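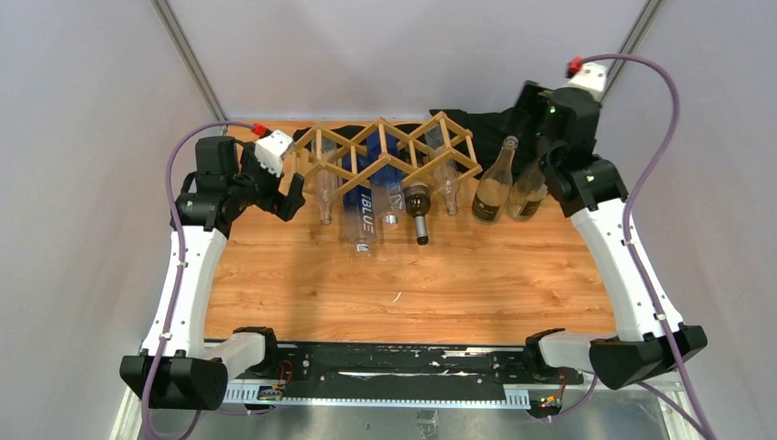
Went to the Culier open day on Friday and came home less sold than I went in. The talk before the demo was all about how two-arm cells will be packing glass for small wineries any day now. Then you get to the booth and the job is bottles and a little wooden wine rack, with five in the rack and two more standing next to it. Fine as a task. I just don't see how you get from there to a packing line, and the guy from Jarkico didn't want to talk cycle times.
posted by gristmill402

Were the bottles full? That's my first question with any of these.
posted by pallet_dad

The ones on the table looked like mostly clear glass, and you could see the wood right through them. One dark wine bottle in the rack. I asked about full ones and got "that's on the roadmap."
posted by gristmill402

I think you're being hard on them. Clear glass is a pain for cameras. We had a Dudek depth unit at work that couldn't find a jar half the time. If they can grab it at all, I'm impressed.
posted by tanksider
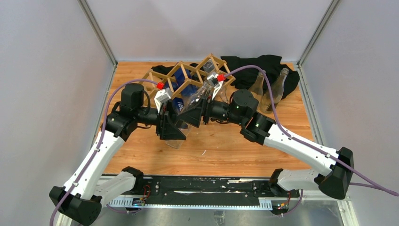 Sure, but it takes both grippers to hold one bottle. I can do that with one hand while I'm on the phone. For what Civine wants per month on the lease I'd expect at least one arm per bottle.
posted by gristmill402

Two hands on glass is how I'd want my new hires to do it lol
posted by pallet_dad

Different thing. Your new hires do 400 an hour by July or they're gone.
posted by gristmill402

Nobody's running 400 an hour into a wooden rack. It's a demo, you're grading it like a bid.
posted by tanksider

They handed me a price sheet, so yeah, I am.
posted by gristmill402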